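June, shop notebook, bin clear-out cont'd

Started 8:15, coffee after. Goal: get the odds and ends out of the gray bins and back where they live before Grorkodell drop off the new shelving. Gijs did the drawers under the window last night, left me a list I can half read.

Count so far
115 pieces logged out of the small bins. 86 went straight back to a drawer or hook. Rest in the "ask Friederike" tray. Tray is already full, need a second one.

Tape rolls - all to the rack by the door. Three had no core left, tossed.
Clamps - sorted by jaw, not by color like before. The color thing never worked, half of them got repainted.
Hex keys - 5 mm missing again. Check Morkska cart.
Glue sticks - dried out, all of them. Don't reorder until we know who uses them.

Labels
Old labels peel as soon as the bin gets wiped. Tried the Fuchs ones on two bins, seem ok after a rub with a damp cloth. Will look again tomorow. Write big, Gijs can't read mine from the bench either so we're even.

Rule we agreed on (F. Thiele, me, Gijs by text):
Anything that writes goes in the pen cup. Anything that turns a bolt goes on the board. Gloves in pairs or not at all. Clear plastic bits get held up to the light and looked at before anyone calls them trash, we lost the Tirnia lens cover that way in the spring and it cost us most of an afternoon.

Big bin
Left this for last, was dreading it. Down to the stragglers now. One white work glove with reddish-orange spots, no partner that I can see. Red marker, to pen cup once I've tried it on scrap. White spoon thing with the red and white handle, kitchen or mixing? Ask. Long yellow-green tube stood up along the side, blue blocky piece in the corner next to it, thin black rod. What looks like a wrench on the other side, to the board if it fits an outline. Clear round thing by the marker, coil or a little cup, goes to the light check. Small shiny bit next to the glove, same.

Bin itself is pretty beat up. Long pale scuff down one wall, dark scraped patch low on another, floor worn lighter toward the middle. Still fine for parts, wouldn't put anything with a finish in it unless we line it. There's foam offcut behind the saw, try that first.

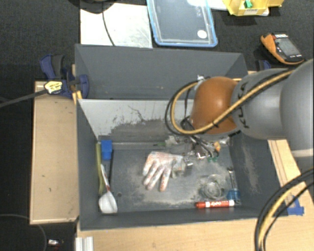

To do after lunch
Wipe down big bin, line it
Empty ask tray with Friederike, she's in until 3
Find glove partner or cut it up for rags
Outline for the wrench on the board if there isnt one
Tell Grorkodell side door, not the ramp
Update the sheet. Old total was 169 but that had the clamps in twice, so start over from my numbers

Gijs has the label maker. Get it back.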